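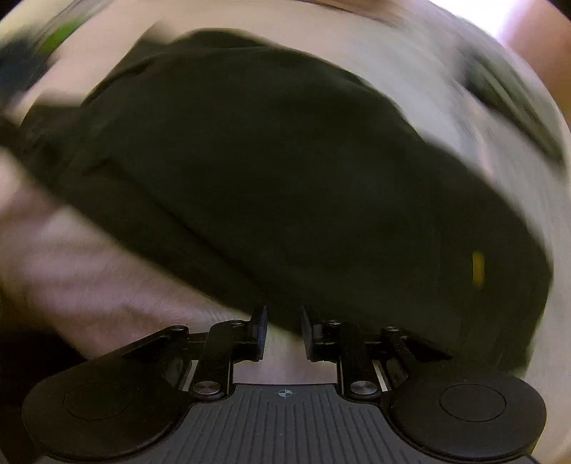

Figure 1. Dark fabric on a light surface.

Changing hosts on a long-running panel show: project report
Submitted 2024-11-13

1. Background
Kokerwood is a weekly word-and-picture panel show made by Veriso for regional television. Until this fall it had the same host from its first episode. In September the producers began using guest hosts, each staying for two episodes. Our project looked at whether regular viewers minded the change and what they thought a host should do.

2. Method
We wrote a short questionnaire and handed it out on campus and at the Bianchini branch library. We received 50 usable replies. Forms from people who had never watched the show were left out. We also watched 6 episodes and timed how long the host spoke in each round. The timing was done by hand with a phone stopwatch, so short remarks may have been missed.

3. Results
Most people who replied said they watched for the games and would keep watching under any host. Older viewers were more likely to want one permanent host. Several wrote that the guests explained the rules too slowly, and our timings agree with them. The opening round took longer in every guest-hosted episode we watched, and the final round was shortened to fit.

Viewers who disliked the change mostly gave one reason: the running jokes between the host and the two team captains were gone. Those who liked it named the guests with live radio experience as the best.

4. Problems
The sample is small and mostly students. We had hoped to use the Zosar audience panel, which has nearly 1000 members, but access was not approved before our deadline. Question 4 was also worded badly. Some people took "host" to mean the channel, and we dropped their answers to that question.

5. Further work
A later group could repeat the questionnaire after the permanent host is chosen. The timing sheets and a blank copy of the form are in the appendix.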